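Dark Walls, Long Rooms and Other Things You Did on Purpose
Tips from the Trilska house notebook

So you have painted the long room brown. Or the last people did, and you bought the place in June with the sun streaming in and thought it looked cosy. Either way, you now own a corridor with ambitions. A few things I have learned in mine.

Buy more paint than the tin tells you
Dark colours lie about coverage. The tin is calculated by an optimist working on a perfectly smooth wall. Work out what you need, add one tin, and write the batch number inside a cupboard door. You will want it in four years when somebody moves a wardrobe.

Roll, then leave it alone
Going back over half-dry dark paint leaves shiny tracks that you will see every evening for the rest of your life. If you like a slightly brushed finish, do the whole wall that way, top to bottom, and stop only at a corner. A wall that is mottled all over looks like a decision. One mottled patch looks like Gopinath Venkataraman did it, and in our house he did.

Give the far end something to do
A long dark room needs a brighter bit. Orange is kinder to brown than white is, and it stops people walking into the fridge. Tape the line with the low-tack stuff, press the edge down with an old bank card, and pull it off while the paint is still soft.

Hang pictures with pale edges
A black frame on a dark wall is a rumour. Thin pale frames show up, even when the picture inside is mostly gloom. Keep the bottom edges level with each other if the sizes differ, or the middles, but pick one and tell the rest of the household.

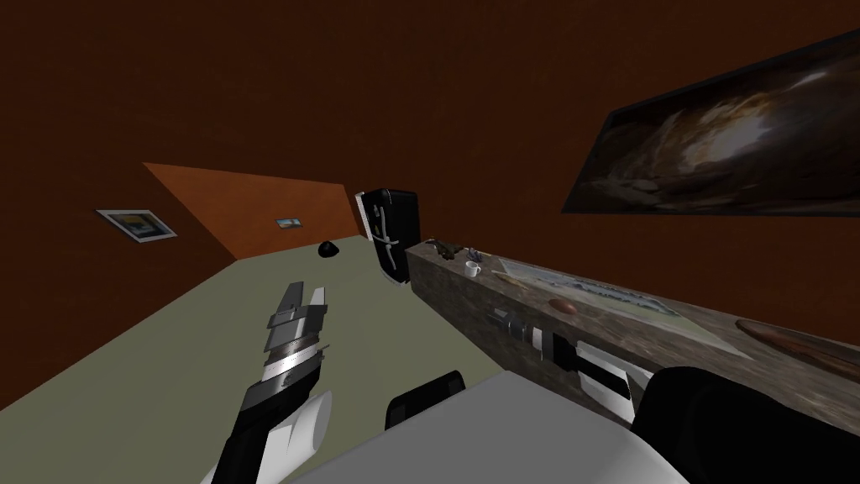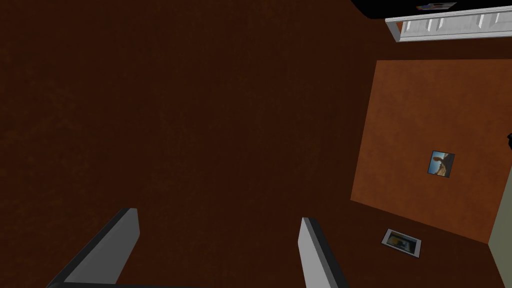 Rust-brown walls, with orange further down, and the dark brown floor.

Living with a dark floor
People choose a dark floor because it won't show the dirt. It shows flour, dust, plaster, cat and every biscuit eaten since Easter. What it doesn't show is the screw you dropped.

– Sweep before you mop, always. Otherwise you are making soup.
– One capful of cleaner per bucket. Two leaves a film, and then you mop the film.
– Microfibre, wrung out until your wrists complain.
– Felt pads on chair legs. The Fendano ones stay put. The cheap ones migrate and collect hair.
– To find a dropped screw, lay a torch flat on the floor and look for the shadow.

Lamps before ceiling lights
One bulb in the middle of the ceiling makes a long room look like a police interview. Put a lamp at each end, 130 cm or so of flex never being enough, and measure to the socket before you buy. My Trokberg floor lamp spent its first winter on an extension lead, being stepped over.

Marks on dark walls
Don't scrub. A damp cloth, barely touched to the wall, and then walk away until it dries. If you have polished a shiny spot into the matt, no product will take it out, whatever the man at Corrigan tells you. Repaint corner to corner, or hang another picture.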